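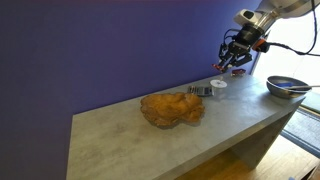

December 25, 2020
Posted by: the Ellville bench, to the grippers list

Replying to the July thread on fingertip choice for the Godoy controller. The earlier message is quoted for those who joined since.

> We run the Ostwood linkage gripper with the stock tips and get poor results on flat items. Anything under 3 mm gets pushed along the table. Has anyone compared the soft tips with the stock ones, on the same arm and at the same closing force? Does cable routing at the wrist matter as much as the manual says?

We have now compared the two. Same arm, same table, closing force held at 21 N, 60 attempts per tip. The soft tips are the Flomar ones.

On flat items the soft tips did better, provided the approach was slow and the fingers came in at a slant. A straight vertical descent gave no gain over stock. Discs with a raised centre were easy with either tip. A calculator lying close to a wall was poor with both, as the knuckles of the linkage need more room behind the object than the fingertips do. Check that clearance in your planner; the Godoy default model leaves the linkage out.

Pan handles were fine with both. Carved or knobby wood was better with the soft tips, though the grasp point matters more than the tip material.

On cables: yes, it matters. With too short a loop at the wrist we had 2 controller stops from the connector being pulled at full rotation. Leave enough slack for the last joint to reach both limits, and test it by hand before enabling the drives.

Still open is wear. The soft tips pick up dust from a rough table surface and the grip falls off until they are wiped. Figures on that would be welcome.

Contact: list owner, Ellville | Back to top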